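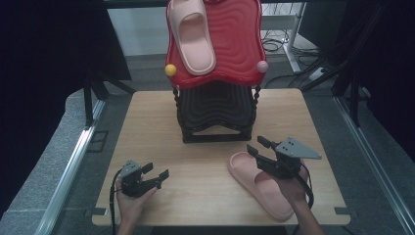 Why do people keep so many things they do not use? I think it is mostly because to throw away a thing is a decision, and to keep it asks nothing from us.

I moved to Rustwood from another country with 2 suitcases. For the first months I was proud of this. I could name every object I owned, and when a neighbour asked me for a screwdriver I had to say that I had none. Then came the first December, with the dark afternoons and the sales, and I began to buy. A lamp, a second lamp, a pan for fish. I don't eat fish very often.

Last winter I read a small book about tidying which told me to get rid of everything that gives me no joy. I understand the idea, but I do not agree with it. My tin opener gives me no joy. My tax papers give me the opposite of joy. A home is also a place of work, and much of what we need there is dull.

The other advice I hear is to follow numbers. In the Wilus shop on the high street there is a poster which says that a family can live well with 1000 objects. Who has counted, and does a box of nails make one object or 124? I asked this to the young woman at the till and she laughed, but she had no answer, and then she sold me a box with a lid.

I believe the shops for storage are a part of the problem. When my cupboard is full, I should ask what is in it. Instead I go to buy another cupboard. It feels like progress, because for one evening everything has its place, and the floor is clear again. After 30 days the new cupboard is full too. In my building there are families who pay rent every month to Besnard, the storage firm behind the station, for sofas they will not sit on again. They could have bought a new sofa with this money already. I say this without mocking, as I have paid for such a room myself for one year, and in it was mainly a bed.

What helped me a little was a habit from my grandmother. She did not clean out her house in one heroic weekend. She had one chair near the door, and on this chair she put what she did not want any more. If it was still there when a visitor came, the visitor was asked to take it. Some visitors did not like this, it is true — I remember an aunt leaving with a clock she found very ugly. But the house stayed light, and the things went on to be used by somebody.

I have no chair near my door, the hall is too narrow. I have a hook and a bag, and when the bag is full I carry it to Finoto, the second-hand shop by the canal. Sometimes I come back with a book. The fish pan is still in my kitchen. I have taken it to the bag three times, and three times I have thought that perhaps in summer I will cook more fish.

31 Oct 2021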